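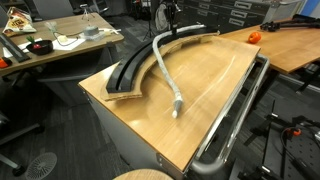 Threading a soft, floppy line into a groove is the sort of chore most of us do without a thought, and Serena De Luca and her colleagues at Storkico have spent the better part of a year teaching it to a robot (with a good deal of patience!). Their practice piece is a curved black track set on a strip of corrugated cardboard, and the method, which they call Una, learns from people doing the job by hand. Corrado Mazza recorded 352 demonstrations over the spring, and the finished program was then given 60 fresh tries in June.
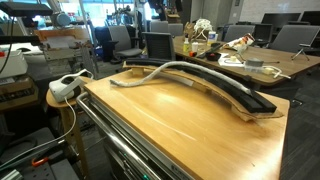 It seated the line from end to end in 40 of them, a result that left the whole team very pleased. Most of the misses came at the tightest part of the bend, where the line likes to spring back out, and Guido Carbone is already working on a gentler push for that stretch. The group hopes to share its recordings later in the year, and would love to hear from other labs wanting to try them.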